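Havitz Boards > Workplace and Awards > Enterprise bargaining

Thread: Brokura Westirville, protected action ballot and the roster clause

38 comments | 6 shares

s_rathore
Starting a separate thread so the general one doesn't fill up. The ballot at the Brokura Westirville plant closed at 3 pm and members have endorsed the full list of actions: overtime bans, bans on completing the shift handover form, one-hour stoppages and an indefinite stoppage. Notice has been served for the overtime ban only.

The outstanding claims are the roster clause (23), the labour hire conversion period, and the classification structure for the filling line. Wages are close. The company moved on back pay in January and the gap left is small enough that neither side would stop work over it.

linefitter70
Which version of clause 23 are we talking about? The draft circulated before the shutdown had 14 days' notice of a roster change with a majority vote of the affected crew. The one on the noticeboard has seven days and "consultation". Those are very different obligations.

s_rathore
The noticeboard version is the company's. Ours is still 14 days and a vote. The delegates have offered to drop the vote if the 14 days stays and there is a disputes step with status quo while it is being argued.

vmagalhaes
Status quo is the part that matters. Consultation without status quo means they change the roster, you lodge the dispute, and by the time anyone hears it the new pattern has been running for a quarter. I was at Coutinho when we signed a consultation clause with nothing behind it. We went from fixed afternoons to a rotating pattern in under a month.

quiet_afternoons
Disagree with running an overtime ban as the opening move. Half the filling line is on labour hire and they aren't covered by the ballot. The company will offer them the overtime and the ban has no effect on output. All it does is cut the pay of the permanent crew.

vmagalhaes
Labour hire can't do the changeovers. There are 15 people on site signed off for changeovers and all of them are permanent. Without weekend changeovers you can't run the short batches, and the short batches are where the margin is.

quiet_afternoons
That was correct last year. Two of the agency fitters were put through the sign-off before Christmas. I can't tell you whether they've been used for it yet. 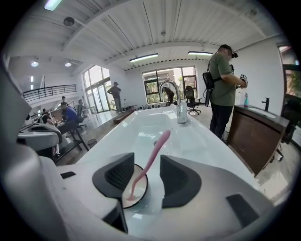 The wider issue for me is that the ban has no end date. An open-ended ban gives the company a reason to go off and argue about partial work bans and pay deductions. A one-hour stoppage at changeover is cleaner. You lose an hour's pay, the line loses most of a shift, and there is no question about what you were or weren't doing.

linefitter70
An overtime ban isn't treated the same way as a ban on ordinary duties, provided the overtime wasn't rostered or required. If it was part of the posted roster it gets murkier. Has anyone checked whether the Saturday starts are in the roster or are voluntary call-ins?

s_rathore
Voluntary call-ins on paper. In practice the same names are on the sheet every week. The organiser has asked for the sheets going back six months so it can be shown they were never compulsory.

ismael_v
Which Ismael is the organiser, by the way? I've been getting messages meant for him. I am Ismael Vieira, maintenance stores. The organiser is Ismael Vasconcelos and his number is on the bulletin. Please check before you send me your payslips.

s_rathore
Noted, I have corrected the contact list.

wmoura_ret
Retired member, so discount this as you see fit. The classification claim has hardly been mentioned here and it's worth more over the life of the agreement than either of the others. At present an operator who can run both fillers and the palletiser sits at the same level as one who runs a single filler. The claim adds a level between. Trading that away to get the roster clause would leave 70 people on the wrong rate until the agreement expires.

vmagalhaes
I don't think anyone is proposing to trade it, Wellington.

wmoura_ret
It was in the "areas for further discussion" column of the last bulletin. The other two claims were in the "core" column. I have seen how that ends.

linefitter70
Fair reading of the bulletin. I took it the same way.

s_rathore
The wording was loose. Delegates have not authorised anyone to withdraw it. I'll ask for the next bulletin to list all three together.

quiet_afternoons
On conversion: has the 12-month trigger been put in writing by the company or is it still verbal? The offer we heard at the toolbox meeting was 12 months of "regular and systematic" engagement. If a fortnight between assignments resets the clock then nobody on the agency books will ever get there.

s_rathore
Verbal. Our draft says breaks of less than eight weeks don't reset it. They haven't responded.

vmagalhaes
Then I'd hold the roster discussion until they do. The agency headcount is what makes the rosters so easy to move around.

quiet_afternoons
Agreed on that one. Still opposed to the ban.

s_rathore
Next bargaining meeting has the conversion clause first on the agenda. There were 200 votes issued in the ballot and the return rate will be in the declaration when it's posted at the gatehouse. I'll put the company's clause 23 and ours side by side in a new post once I've retyped them, as the scan is unreadable.

This site uses cookies to keep you logged in. Accept | Manage settings

Contact the moderators | Board rules | © Havitz Boards | Back to top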